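13 November 2021
Dye bench, Grodside

Madder again. Picked up where the last entry stopped, with the pale pinks that keep coming out different from one batch to the next. Sandamali Pathirana thinks it's the water. I think it's the alum, or how long the cotton sits between the mordant and the dye pot. We agreed to change one thing at a time from now on and write it down.

Recipe book on the bench is the 1899 one Myrto Moschos lent us. It gives madder for wool on nearly every page and cotton gets half a paragraph. It says to gall the cloth first, then alum, then gall again, and leaves out the weights. Using our own weights until something better turns up.

Batch 134
Cotton, scoured twice with washing soda. Scour water from the first round was brown as tea, second round pale yellow.
Tannin bath overnight, cold start.
Alum acetate, one hour, squeezed out by hand and hung.
Chalk dip the next morning, rinsed.
Ground madder from the Samarakoon sack, 3000 g of water to the small pot. Held under 65 C for the first hour. Went up to 72 for a few minutes when I was on the phone and I pulled it straight off the heat. 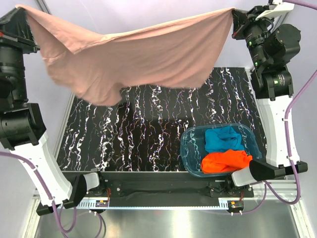

The chalk dip is the step I trust least. In March we skipped it on two batches and the color was blotchy, but those were also the batches where the pot was too small for the cloth, so it proves nothing. Want to run a pair of swatches with and without, same pot, same hour. Cut them from one strip so the scour is the same.

Water: Grodside tap is hard. Myrto says hard water is good for madder and pushes it toward red, and that soft water gives the brick and orange shades. Sandamali collected rainwater in the blue drum and wants to try it against the tap. Fine with me, but the drum needs a lid first, it had leaves in it.

Scale was off when I started. Put the 100 g check weight on and got 97. Changed the battery and it came back to 100. I don't know how long it has been like that. Anything weighed on it since the last check should be treated as doubtful, including the alum for batches 131 to 133. I marked those pages in pencil.

The Nuta thermometer and the glass one disagree by two degrees at the hot end. Going by the glass one. 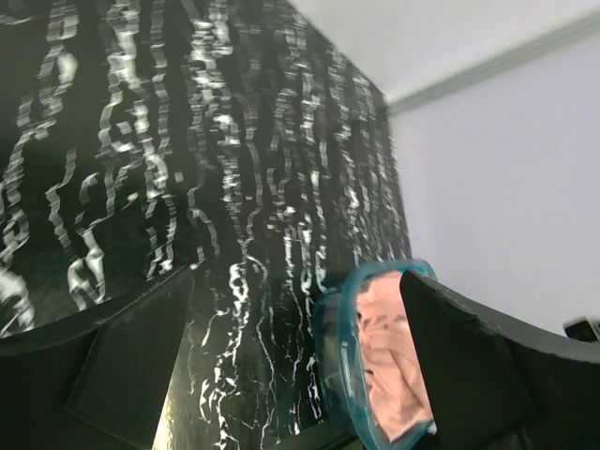
Exhaust bath. Kept the leftover liquor from 134 in the lidded bucket. Second dip on a scrap gave a weak peach after an hour. Third dip hardly colored at all. If we want the peach on purpose it would be cheaper to make it fresh with a quarter of the madder, and easier to repeat.

Iron. Tried a pinch of ferrous sulfate in a jar of the exhaust liquor with a scrap of cotton. Went to a dull mauve in under a minute. Too much. Next time dissolve it separately and add by the dropper. Keep the iron jar and the iron spoon on the bottom shelf, away from the alum. Someone had the iron spoon in the clean rack.

Wash test with the Stevix soap: one scrap from 133, warm water, ten minutes. Rinse water came off pink, then clear on the third change. Light test strips are taped in the south window, half covered with card, order no. 2741 written on the back so they don't get thrown out again.

To do
Order alum acetate, we have enough for one more batch.
Lid for the rainwater drum.
With and without chalk, paired swatches.
Ask Myrto if the later edition gives weights for cotton.
Check the scale before weighing, every time, and initial the sheet.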